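Vanity corner, workshop notebook, December, started at 10

Back on the vanity corner this morning. I want the tabletop sorted before we move on to anything bigger, so it's just the small stuff for now: the brown book, the teal box and the glasses. I like the glasses to the right of the box, easy to grab when you sit down, and the book up near the front edge. The Trindard sheet has the book at the back, but then you get it twice, once on the table and once in the mirror, and it looks cluttered to me! 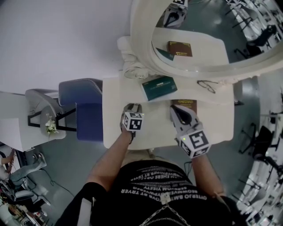 Shelves and wall

The cubbies are still waiting. Bukinville promised us 21 baskets and I've had 6, so I'm leaving the whole unit alone until the rest turn up (no point doing it twice). Also need to ask whether the mirror can go an inch or two further along.

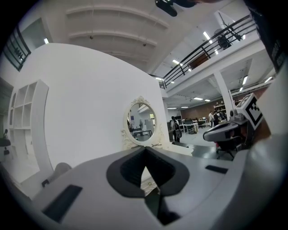
Cubby unit on the left, oval-ish mirror over to the right.

Back to the tabletop. The book is a pain, it's flat and the cover is slippery, so it wants to be nudged square with the edge a little at a time. I'd do it last, after the box and glasses are settled.

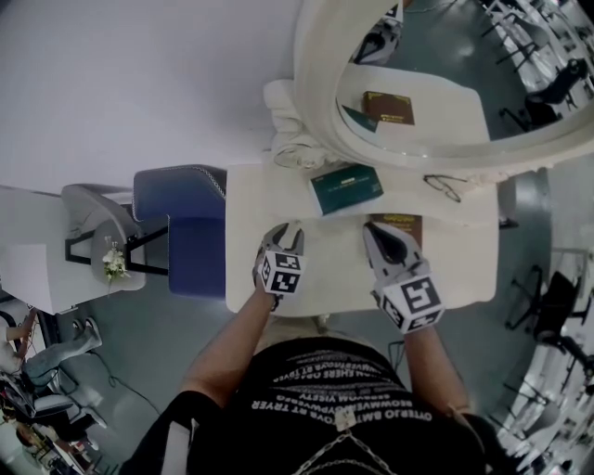

Then there's the cloth question. I'd fold it in thirds and park it on the left, Tautahi style, but I could be talked into a drawer. Flowers stay on the side table, they're lovely there. Next up: baskets, and finding a tray for the glasses.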